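Gumlow Cabin Bag

Sized for the under-seat space on short trips, with room for a long weekend's clothes.
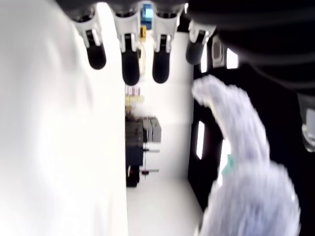 The main section opens flat like a suitcase, so you can pack both sides and zip a mesh cover over each. There are six inside pockets — two of them lined for toiletries. The shoulder strap unclips, and a sleeve on the back slides over a trolley handle.

Item no. 1775
Weight: 829 g
Colours: navy, moss
Guarantee: 9 years on zips and seams

Check your airline's size limits before you fly. Orders for the moss bag will be sent out in February.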